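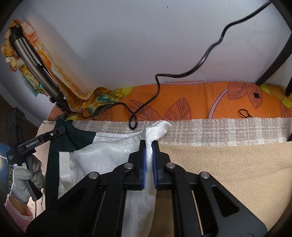

Home | Clothes | House | Grumbles | Archive

Satin and the fold-everything brigade

11/4/20

I have now read three different guides telling me that anything can be folded into a neat little rectangle and stood on its end in a drawer. Anything! Cotton T-shirts, I grant you. Tea towels, certainly. But I would like to see the people who write these things have a go at white satin, because I don't believe they ever have.

The Planley method is the one everybody keeps sending me. You lay the garment flat, smooth it "with the palm, from the heart outwards" (their words), bring in the sides and fold up from the hem. It's meant to take 15 seconds. Mine took that long just to stop sliding off the bed. Satin doesn't lie flat. It goes into tiny crinkles if you so much as look at it, and by the time the second side is in, the first has crept out again. Pick it up by the middle and you get one thin bunch in your hand and a great wrinkled sheet of it flopping off to the side.

And then the seams. A seam on a slippery fabric pulls a little tighter than the cloth round it, at least on everything I own, so the fold wants to go where the seam is and not where the book says. Cuffs are worse. They're thicker, so you get a lump, and the lump shows through whatever you put on top.

The Rostell people say to put a darker, heavier cloth underneath to give it some grip. I tried that with an old green cotton skirt. It does help a bit, I'll admit -- the satin stays roughly where you left it. But now you have two things to fold, and I kept picking up a corner of the wrong one. I also wouldn't leave white against dark green in a drawer all July without washing the green a good few times first. Call me suspicious.

I did look at the Perari folding board. 54 pounds. For a board! I have a large atlas that does the same job and it came with maps.

What I do now is hang the satin and fold the rest. A padded hanger, buttons done up, a bit of space either side. If it has to go in a case I roll it loosely in a cotton pillowcase and accept that it'll want a cool iron, inside out, at the other end. That's my gran's way and it predates all these websites.

If anyone has a satin blouse that has lived standing up in a drawer for a month and come out fit to wear, I'd like to hear about it. I'd like to hear how long you ironed it, too.

Share this post (15) | 3 comments

mothballs_and_me
The Thorlacius book says tissue paper between the layers. Works for me, but the drawer rustles.

pegbag
I've got the Perari board. It is in the loft.

Hettie's Hems
Try folding it sleeves first on a towel. Still creases, but less across the front.

Older posts | Newer posts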